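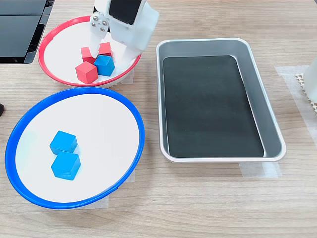 Wood bits vs. plastic bits, and what you keep them in

Posted by tinder_and_tile, December 23, 2023
38 replies | 12 shares

I finally got Medau back to the table last night after leaving it on the shelf since April, and I had forgotten how much I love just handling the thing! For anyone who hasn't played, it's a river trading game, four players tops, and nearly everything in it is a painted wooden cube. Grain, timber, salt, the lot. No little molded sacks, no tiny logs, only cubes in different colors, and after one round you stop seeing cubes and start seeing cargo.

Anyway, I want to hear how everyone feels about wood and plastic these days, because the new edition from Van Rooij is going to have shaped plastic resources and my group is split on it. Also, what do you keep your bits in during play? We've gone over completely to cereal bowls and I am never going back. Baggies are miserable. You can't get two fingers in without tipping the whole supply over, and the person with the biggest hands always ends up as banker.

---

gravelroad

Wood, every time, and I'll happily bore people at parties over it. The sound alone! A handful of cubes going into a bowl is half the reason I play these games.

For bowls, go shallow. I started with deep soup bowls and everybody had to stand up to see what was left in the supply. In Medau that matters a lot, because when salt runs low the price jumps and you want the whole table to notice at the same moment.

---

pell_mell

Going to disagree a little, sorry. I like wood too, but cubes are hard on new players. I taught Medau to my in-laws and spent the first hour saying "no, brown is timber, the orange is brick." Shaped pieces fix that on the spot. My mother-in-law picked up a plastic fish in another game and never once asked what it was. I'm really looking forward to the Van Rooij edition and I've already got my name down for a copy.

---

tinder_and_tile

That's fair, and brown and orange are way too close in my copy as well. We play under a yellow lamp and they're basically the same color after sundown. I swapped the orange for some purple cubes out of an old copy of Ferko and it helped a ton.

---

hobnail

Oh, please don't break up a Ferko! Those are getting hard to find.

---

tinder_and_tile

Rest easy, it was already broken up. Thrift store copy, no board, half the cards gone, one of the rule booklets in Dutch. The cubes were the only part worth saving, and they fit right in. They're a hair bigger than the Medau ones but you'd have to line them up side by side to care.

---

quarterpast7

Colorblind player here, so let me put in a word for shapes. I can't tell a dark red cube from a brown one in any light, lamp or no lamp. What my group does is mark the top of one color with a dot of white paint pen, and that works great until the cubes land upside down. So now it's dots on all the faces. It took a whole evening and a pot of coffee, and I'd do it again because I can finally play without asking what I'm holding every turn.

I don't need plastic for this, by the way. Wooden shapes would do fine. Octagons, discs, little sticks. There's plenty of room between a plain cube and a sculpted plastic ham.

---

pell_mell

I would pay extra for the ham.

---

sundaybanker

Wooden shapes are the answer, agree with quarterpast7. I played an older game at the Cosholm weekend where every good was a different simple wooden shape AND a different color, and our table of total strangers was up and running before the coffee got around. Such a nice group, too. If you're anywhere near Cosholm in spring, go. The hall is drafty but the library is huge and they let you borrow anything for the whole day.

On bowls, I use silicone muffin cups. They fold flat, they go in the box, and they don't slide when somebody bumps the table. You can sort by color in one tray and just pass the tray down.

---

gravelroad

Muffin cups are good but you lose the sound! Silicone just goes "pff." I'm only half kidding. I tried them for a month and went right back to bowls.

---

oldlinen

Metal bowls, anyone? I've got some enamel ones from a camping set. Terrific noise, nearly impossible to break, and they stack. The trouble is they chip the paint off the cubes if people throw them in, and people always throw them in. I've put a circle of felt in the bottom of each one now. So I've ended up with quiet bowls after all, and gravelroad can have a good laugh.

---

hobnail

Paint wear is my big question on all this. Do you folks seal your cubes? Mine are from an early print of Medau and the corners on the reds have gone pale. I kind of like the look, it shows the game gets played, but a friend keeps telling me to hit them with clear varnish.

---

quarterpast7

Don't varnish unless you enjoy sticky cubes. I did a set once and they clung to each other in humid weather for a year. If you must, use a thin coat of paste wax and buff it off with a rag. Do a few spares first and leave them overnight.

---

hobnail

Wax it is, thank you! Or I'll leave them alone. Probably I'll leave them alone.

---

sundaybanker

One more vote for mixed use. We keep one bowl in the middle for spent pieces of every color and only sort at the end of the round. It sounds messy but it keeps the turns moving, and there's always somebody who enjoys the sorting. In a seven-player game it saves us a good chunk of the evening.

---

pell_mell

We do a middle bowl too, and I take back a bit of what I said up top. Sorting wooden cubes while you wait for your turn is really pleasant. Sorting plastic hams, I'm guessing, less so. They hook onto each other.

Still getting the new edition, though. I'll bring both sets and let the table pick.

---

tinder_and_tile

Please report back when you do! And say whether the plastic ones fit the old player boards, because mine has those cut-out squares for the cargo holds and I have a feeling a fish is not going to sit in there nicely.

---

gravelroad

Good catch, I hadn't thought of the holds. I'd expect new boards in the box, or there'll be some very angry posts in here.

---

oldlinen

Does anybody have a source for loose cubes in a decent green? Everything I find is either mint or nearly black, and I'm four short for timber.

---

hobnail

Check your messages, oldlinen, I've got a bag of greens I'll never use.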